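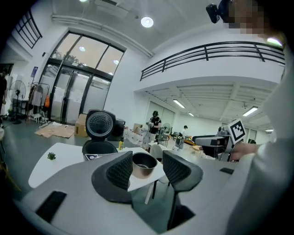 Vudar (automobile)

The Vudar is a two-door roadster built in small numbers by Hetow, a coachbuilding firm better known for its horse trailers. It was designed by Orhun Uçar, who had wanted to make a grand tourer and was given the budget for a door handle. Production ended after 35 cars, three of which were sold to members of Uçar's family at what the company ledger calls "full price, eventually."

Design

The body is hand-beaten aluminum over an ash frame. Power comes from a straight-six bought in from Tymoshchuk, a maker of marine engines, and early cars kept the bilge pump switch on the dashboard. Owners have found various uses for it. The hood opens backward, the trunk opens only with the hood up, and the factory manual describes both as safety features.

Ownership

The most prominent collector is Zübeyde Dağdelen, who owns two examples, one green and one for parts. Which is which has changed over the years. Her green car led the parade at the Brirnora road rally one June and finished it on a trailer, a Hetow.

The singer Rizwan Barua bought his after seeing it in a magazine and sold it after seeing it in the rain. The next owner, Kyrylo Savchuk, had a roof made.

Reception

Reviewing the car at launch, Hülya Canpolat praised the steering and the smell of the leather, and gave the brakes a paragraph of their own. Hetow quoted the part about the leather in its advertising until the firm went back to trailers.

See also

Brirnora road rally
Tymoshchuk marine engines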